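1/ Tormod Viklund and I have been teaching Cetus, our two-arm policy, to pack clothes, and I finally get to tell you how it went! We trained on some 3000 demos, and the trick (Tormod's, I'm only the one typing) was predicting both grippers' next moves together - one shared plan for the 2 arms.

2/ Bagging is my favorite task, soft cloth and crinkly clear plastic at the same time, and both grippers have to stay on the garment.
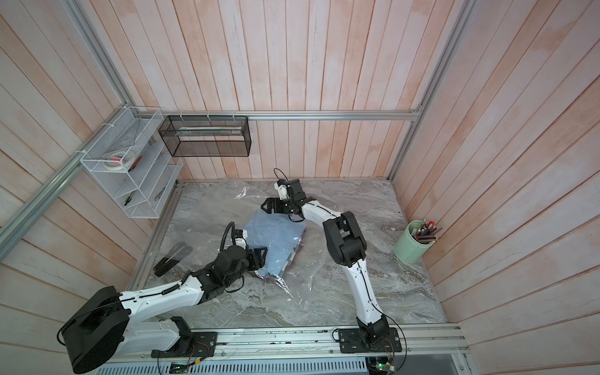 3/ On garments it had never met, the shared plan finished 26 more bags than separate plans did. Pretik, our harder set, comes in July - so much folding ahead of me!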